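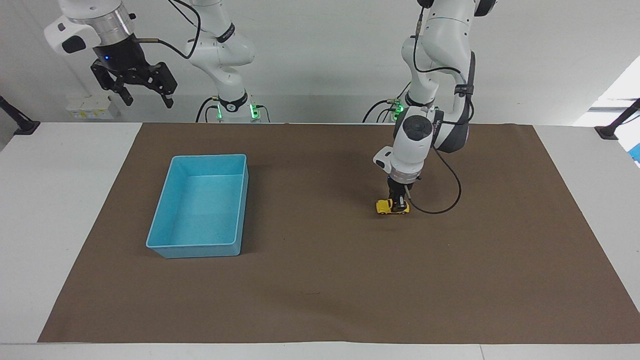 Every parenting account I follow is telling me to rotate the toys this month. Put most of them in a closet, leave a few out, swap them around, and the kid becomes a calm little philosopher. I have questions.

First question: who is doing the swapping? It's me. It was always going to be me.

The Pludorine starter set is $140. For that you get six bins with lids and a laminated chart. I own bins. I own a pen. I am struggling to find the other $130 of value.

Their site says kids play "deeper" with fewer toys. Deeper how? Measured by who? I wrote and asked. They sent me a coupon.

Anyway, I counted the toy cars in our living room last night, under-the-couch population included. 47. I'll admit that is a number that made me sit down for a minute.

So fine. I'm trying the free version. One small yellow car stays out and the rest go up on the closet shelf. Brown paper on the table so it feels like an Occasion.

Why yellow? It shows up on the rug at night. I have stepped on the gray one enough times to have a policy.

Defne Kurtuluş replied that her two did great with this back in March and the house was quieter for weeks. Defne also has a playroom with a door that closes. I would like to see the study that controls for the door.

Also the paper. The blogs want you to draw roads on it. I drew one road. I was told it was a river. We are at an impasse about the river.

Day two: the one-car system is holding, in the sense that there is one car. There are also now four spoons, a shoe and a potato masher, all of which are apparently cars.

Someone will say the potato masher is the deep play. I knew you would. I still need it for dinner.

People keep recommending the Cusmont play mat in place of the paper. I looked. It's a mat with a road on it. The reviews are all five stars and half of them say "can't wait to try it."

The paper was from a 500-foot roll I bought for a garage sale in Walton and never used up, so the cost of this whole experiment so far is zero dollars and one potato masher.

Day four. Asked for the red one by name. I did not know the red one had a name. Its name is Ebihara – after the sushi place, I think? We went there once.

Nazma Bepari asks if I've noticed longer attention spans. I've noticed him lying on the floor running one car along the baseboard for a good long while. He did that before too, just with more traffic.

What I will give it: cleanup is faster. You pick up the car. That's cleanup. I don't need a chart for that and I don't think you do either.

Getting Ebihara down from the closet tomorrow. The yellow one is staying out too, by popular demand, so I guess we're at two.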